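Bestotden to take over Ergate's worktop and table range from January

October 7, 2026

Bestotden, the solid wood furniture maker, has agreed to buy the worktop and table business of Ergate. The sale covers the Ergate name, its patterns, its stock of seasoned timber and the lease on its workshop. It is due to be completed in January. The price has not been disclosed.

All 40 people employed at the Ergate workshop will move to Bestotden on their present terms. Production will stay where it is. The two companies have supplied each other with timber and components for several years, and Bestotden already finishes part of the Ergate table range at its own site.

Orders placed with Ergate before completion will be made and delivered as agreed. Customers do not need to do anything. Deposits will transfer with the order, and delivery dates already confirmed in writing will stand. Invoices sent after completion will carry Bestotden's details, and trade customers will receive a letter with the new bank information before the change. No changes to bank details will be made by telephone or email.

Existing guarantees will be honoured in full. Owners of Ergate worktops and tables should keep their original paperwork, as the order number printed on it is still the quickest way to trace the timber and finish used. Where the paperwork has been lost, the workshop can usually match a piece from measurements and a clear photograph of the underside.
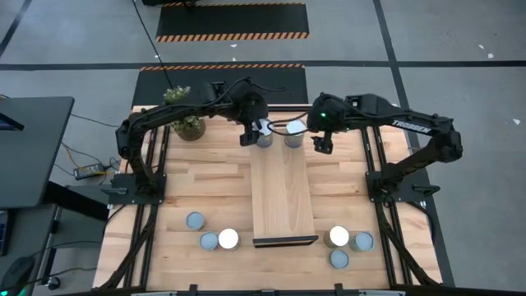 The combined range will run to 228 standard items from January, covering kitchen worktops, dining tables, benches and shelving. Bestotden has reviewed both catalogues over the summer and found a fair amount of overlap, mostly in narrow shelving and small side tables. Where two items were nearly the same, the one with the better sales record has been kept. Discontinued sizes will still be available to order, with a longer lead time.

Made-to-measure work will continue. Roughly 820 bespoke worktops left the Ergate workshop last year, most of them for kitchens in older houses where walls are seldom straight. Templates for past jobs are stored at the workshop and are included in the sale, so customers who want a matching length or a replacement section can ask for one in the usual way.

Fitting is also affected. Ergate has used outside fitters for most of its kitchen work, under an arrangement with Dutex that ends with the sale. Bestotden has signed a new agreement with Dutex on similar terms – the main difference is that the fitting charge will be shown as a separate line on every quotation. Customers who prefer to use their own joiner can still do so, and the guarantee on the timber will not depend on who carries out the fitting. It does depend on the cut-outs for sinks and hobs being sealed before use, and instructions for this are supplied with each worktop.

Finishing oils will come from Symonenko, which already supplies Bestotden. Ergate's present oil will be sold until stocks run out. The Symonenko oil can be used over it once the surface has been cleaned and lightly sanded, and anyone unsure about an older piece can ask the workshop for a small sample bottle free of charge. Lacquered tables should not be oiled.

Bestotden expects to spend money on the workshop during the first year. Plans include a second drying kiln, new dust extraction in the machine shop and repairs to the loading bay roof. The machine shop will close for 2 weeks while the extraction is fitted. Dates will be confirmed once the contractor has been appointed, and orders due in that period will be brought forward where possible.

The Ergate showroom will remain open by appointment. Samples of the Bestotden table range will be added early in the new year, and the end-of-line pieces now on display will be sold off at reduced prices before then. A list is available from the showroom on request – pieces cannot be reserved without payment.

Trade enquiries about the sale should be sent to the Bestotden press and trade office. Questions about an existing order should still go to the Ergate order desk, which will keep its current telephone number.

ENDS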